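4.2 What the purchase order leaves out

Laboratories budget for a robot much as families budget for a puppy. The price of the animal is studied closely and the rest is found out later. Our comparison covers three suppliers, Grirkon, Pruten and Hirus, each asked to quote for a two-armed platform with multi-fingered hands.
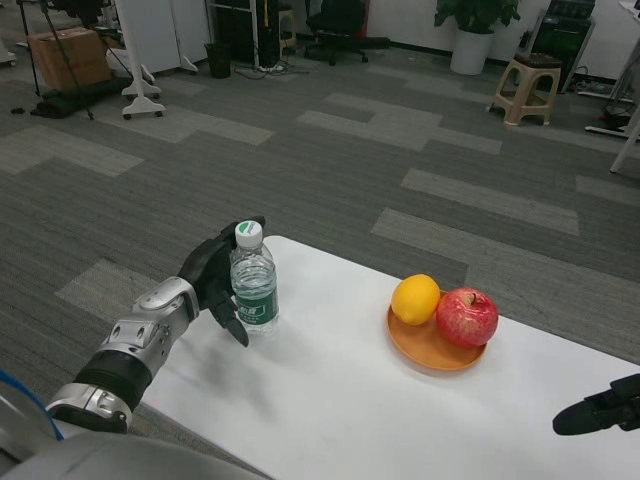 Spares made up the largest gap between the quotes. Pruten listed a replacement hand at 3,000 pounds with delivery in 9 weeks. Grirkon included 2 sets of fingertips and charged for everything above them. Hirus replied that its hands do not fail, and gave no price. We entered 2,000 pounds a year against Hirus for repairs, on the advice of Morrison (Ruairi Morrison, personal communication), who has owned several things that do not fail.

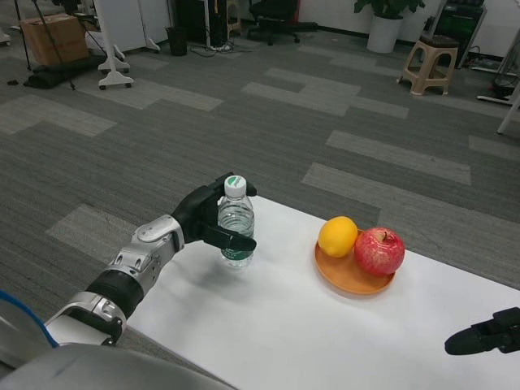 Test objects are rarely given a budget line, and the sums involved explain why. The supplier's standard kit, sold under the name Gidey, contains moulded shapes in a foam-lined case and costs more than our desks. We used groceries. A bottle of water with a screw cap, gripped near the neck, asks a fair question of any hand, and a lemon and an apple on an orange plate give the vision software something to consider. Replacement is a matter of petty cash, though our finance office did query the fruit in November.

Figure 3. Bottle grasping task, with fruit on a plate beside the bottle.

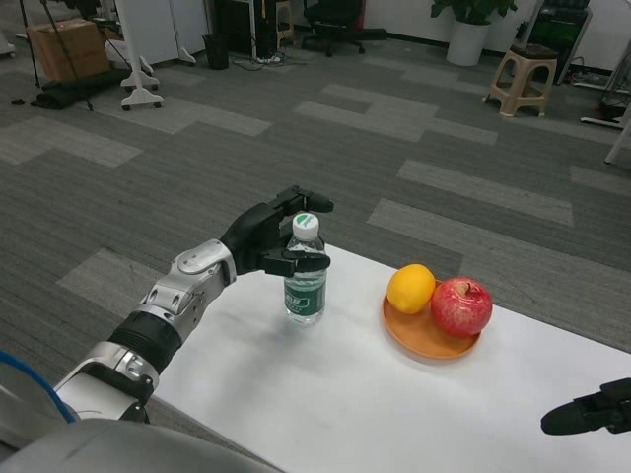

4.3 Staff time

Every quote assumed a trained operator and none of them included one.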